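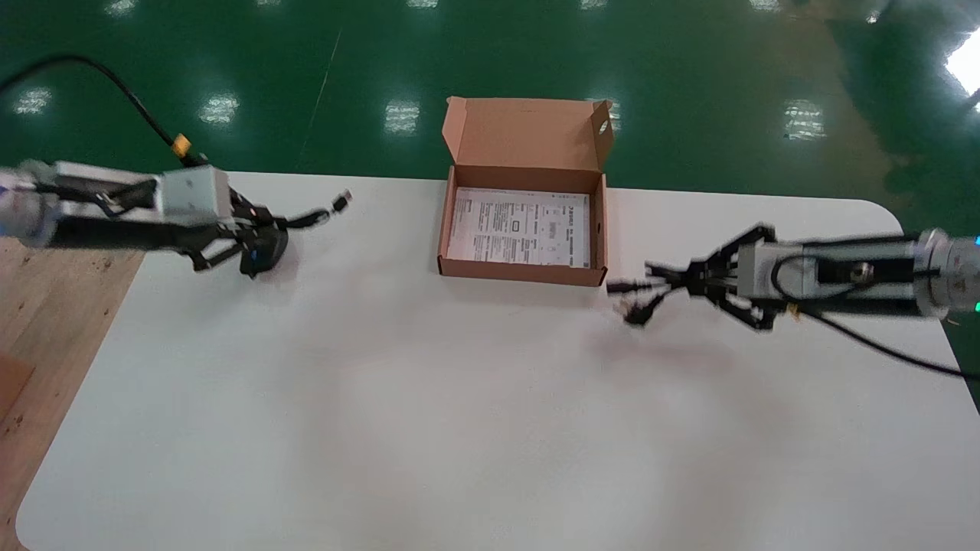 Both arms at the packing table, with the cardboard box open and the paper sheet in it.

Clubs > Robotics > Newsletter > Team Items

News Calendar Teams Results Contact

Brilell Team Takes On the Packing Task

The Brilell Robotics Club has moved its two-arm group over to packing for the rest of the school year. The group spent the fall on stacking and sorting, and most members felt they had gone as far as they could with blocks. The new task comes from the student challenge at Amelden, which takes place in May. Each team gets a cardboard box with a hinged lid, a set of small items, and a sheet of paper. The items and the paper have to end up in the box and the lid has to be closed. Teams may use one arm or two. Ours will use two.

The rules look short on paper, but the scoring takes up several pages. A full run is worth 400 points. Points come off if an item lands outside the box, if the lid is bent, or if a person touches anything on the table after the start signal. A run that stops partway keeps the points it has earned so far, so it can pay to do the easy items first. The lid is worth more than any single item, and last year several teams never got to it.

Pongsak Luangrath is leading the group again this year. He has split the work in two. One half of the group drives the arms by hand and saves each run, and the other half goes through the saved runs, throws out the bad ones, and trains the controller on what is left. People trade places every other meeting so that everyone learns both jobs. There was some grumbling about this at first, mostly from those who like to drive. It has settled down.

As of this issue the group has saved 2354 runs and kept 2067 of them. The ones that were thrown out were mostly early runs, when drivers were still learning how far the grippers open and kept knocking the box sideways. A pushed box is not against the rules, but the controller learns the push along with everything else, and Pongsak wants it to learn a clean approach.

Cables have been the hardest items in the set. A block stays where you put it. A cable hangs from the fingers, swings, and catches on the front of the box on its way in. The drivers have tried picking cables up by the middle and by the plug end. Picking up by the plug gives a better grip but leaves a long tail, and the tail tends to stay outside the box when the gripper lets go. For now the plan is to hold the plug with one arm and gather the tail with the other. It is slow. A good driver can do it by hand on most tries, and the controller is well behind that.

The paper sheet goes in flat and has given less trouble than anyone expected. The group started out putting it in last, on top of everything, and has since switched to putting it in first. The sheet covers the bottom of the box and the items go down on it. The Amelden rules allow either order. A question about whether the sheet has to stay readable from above has been sent to the organizers, and the answer will be passed along when it comes.

Closing the lid is still on the list. The arms can tip it forward, but the flaps have to go inside the walls, and so far they ride up on the edge. Güneş, the sister club we share notes with, had the same problem last spring and got past it by pressing each side in turn -- left, then right, then the middle. They have sent over their notes and two of our members are working from them.

On the software side, the group is using Grivska, the run viewer written by club members over the summer. It lines up the saved runs side by side so that a bad one is easy to spot. The newest version lets you mark the exact moment a grip is lost. If you are still on the old version, please update before you mark any more runs, as the old marks do not carry over.

Some housekeeping for members:

Put the box back on its tape marks at the end of each session. Two afternoons were lost to a box that had moved a few inches.

Save boxes. The group goes through them quickly, and a crushed one is no good for lid practice. Any plain brown box with a hinged lid and side flaps will do, and there is a shelf for them by the door.

Write your initials in the log when you drive. The people sorting the runs need to know who to ask.

Parents and younger students who want to see the arms at work are welcome during the last half hour of any regular meeting. Please stay behind the line on the floor while the arms are on. New members can join the sorting half at any time without experience. Driving needs the short safety session first, and Pongsak keeps the sign-up sheet for that.

The next item from this group will cover the lid.

Last updated: January 20, 2023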